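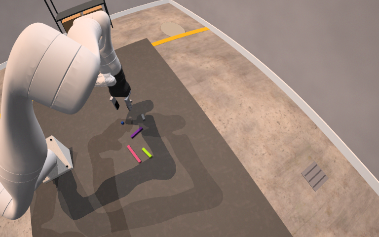
¿Qué hace falta para ejecutar una primera tarea de recogida en Kundamura?
Una instalación del simulador, el paquete de tareas de mesa y un modelo de brazo con pinza paralela. El paquete básico incluye los tres elementos y no requiere hardware de robot.

Kundamura: configurar una celda de mesa paso a paso
Agosto de 2025

Kundamura es un entorno de simulación de pago para brazos de sobremesa. Esta guía cubre la preparación de la celda, el ajuste de la pinza y la ejecución de una serie de pruebas. Se ha seguido con la licencia de evaluación, que dura 90 días.

1. Crear la celda
Abra el gestor de proyectos y seleccione la plantilla Prakombridge. La plantilla carga la sala, la mesa y el soporte del brazo. Compruebe que la base queda anclada al tablero antes de activar la física. Si se activa antes, el brazo cae y hay que recargar la plantilla.

2. Colocar las piezas
En el panel Objetos, añada los bloques y asigne a cada uno un color distinto. El módulo de percepción los separa por color, y dos tonos próximos dan identificaciones cruzadas. Deje un margen de 3 cm entre piezas en las primeras pruebas. La posición puede fijarse a mano o generarse con una semilla; anote la semilla si piensa repetir el ensayo.

3. Ajustar la pinza
Cargue el perfil Mevero. Los parámetros relevantes son la apertura inicial, la velocidad de cierre y la fuerza máxima. Para bloques pequeños conviene una aproximación vertical con los dedos abiertos y una altura de espera de 5 cm sobre la pieza.
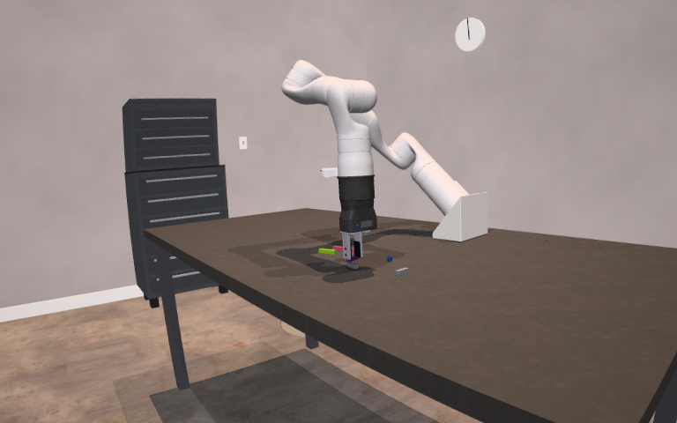 La velocidad de cierre se deja en el valor por defecto hasta disponer de una serie completa. Subirla acorta el ciclo, pero en nuestras pruebas aumentaron los desplazamientos de la pieza antes del contacto.

4. Lanzar la serie
En Ejecución, indique el número de episodios y la carpeta de salida. Nuestra serie fue de 113 episodios, sin interrupciones. El registro guarda las posiciones articulares, el estado de la pinza y la pose de cada objeto.
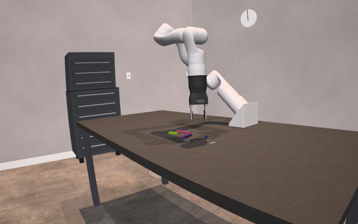

¿Se pueden exportar los registros a otras herramientas?
El módulo Hoarau los convierte a CSV y se contrata aparte. Sin él, los datos solo se consultan en el visor del propio programa.

5. Revisar los resultados
Ordene los episodios por error final y abra primero los peores. El visor permite avanzar paso a paso y superponer la trayectoria prevista. La búsqueda por objeto es lenta en series largas, y los filtros no se conservan al cerrar la sesión.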